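Planning and Budgeting for a Two-Arm Tabletop Station: Frequently Asked Questions

Last updated 20th January 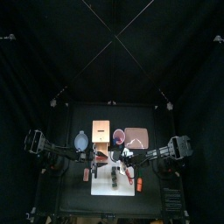 What does a complete station include?

A station is more than a pair of arms, and most requests we get leave out half of what has to be bought. Budget for the arms and grippers, a table, an enclosure, at least one camera, lighting, a control computer, cabling and a stock of objects to handle. In the Gilton station the arms are mounted at the left and right of the table and reach in toward the middle, with black fabric on the walls and overhead and a dark mat on the work surface. The fabric and the mat should be separate lines on your request. They are cheap compared with the arms, but they are ordered from different suppliers and the station can't be used for recorded work until they are in.

Do we need two arms, or can we start with one?

You can start with one if your tasks are picking, placing and sorting. Cloth, lids, and anything that has to be held steady while something else is done to it will need two. If you think you will add a second arm within a year, buy the table and frame for two now. Replacing a frame later means taking down the enclosure and calibrating the cameras again.

Should both arms be the same model?

Yes. Mixed pairs double the spare parts you have to keep, and the control software has to be set up separately for each one. We don't approve mixed pairs for new stations.

Can we use a table we already own?

Sometimes. It has to be rigid and level, and it can't be on casters. Send the dimensions and a side view of the legs to Merike Kairys before you submit the request. Office desks have been turned down every time so far.

Is the enclosure required?

It is required in shared rooms. It keeps people out of reach of the arms and it keeps daylight and ceiling lights from changing what the camera sees between morning and afternoon. In a locked room with no windows you can apply without one, but you will still need a barrier or a marked floor area that meets the site safety rules.

Why black fabric and not panels?

Fabric is lighter, can be taken down by one person and doesn't reflect. Panels hold up better in dusty rooms. Either is acceptable. If you choose panels, ask for a matte finish and put the finish in writing on the order.

How much should we set aside for objects?

Allow $500 for the first set. Household goods cover most of it: cups, bowls, trays, boxes, cloths, blocks. Include a few items that are awkward to grip, and buy duplicates of anything that can crack or tear. Keep the receipts together, as objects are charged to supplies and not to equipment.

What about spare parts?

We ask for $2,000 per station in the first year. Most of that goes to gripper fingers and cables. Cables that run along a moving arm wear at the joints, and lead times from Kulesent have been longer than the catalog states. Order one full cable set with the arms. If the spares money isn't used, it can be carried over once.

Is installation included in the quoted price?

Usually not. Stunen quotes installation separately, and the quote covers mounting and power-up only. Camera calibration and software setup are done by our own staff and are charged to your project by the hour. Ask Justinas Sepp for the current rate.

How long does it take from request to first use?

Plan on 5 months. Arms take up the largest part of that. The room can be prepared while you wait, and it should be, including outlets, network and the table. Requests received before the end of March go into the current budget year.

Can two projects share one station?

Yes, with a written schedule and one named owner. Each project pays for its own objects and storage bins. Spares and repairs are split evenly unless the projects agree otherwise. We don't recommend more than 2 projects on a station, as changeovers start to eat into working time.

Can we lease instead of buying?

Leasing is available through Ghiță for arms and grippers only. It makes sense for a pilot. For anything longer than a year, compare the total with the purchase price first, and check who pays for worn cables under the lease.

Who signs the request?

Your group lead signs first, then Merike Kairys for the equipment list and Justinas Sepp for the room and power. Incomplete lists are returned without review. The blank form and a filled-in copy are in the shared equipment folder.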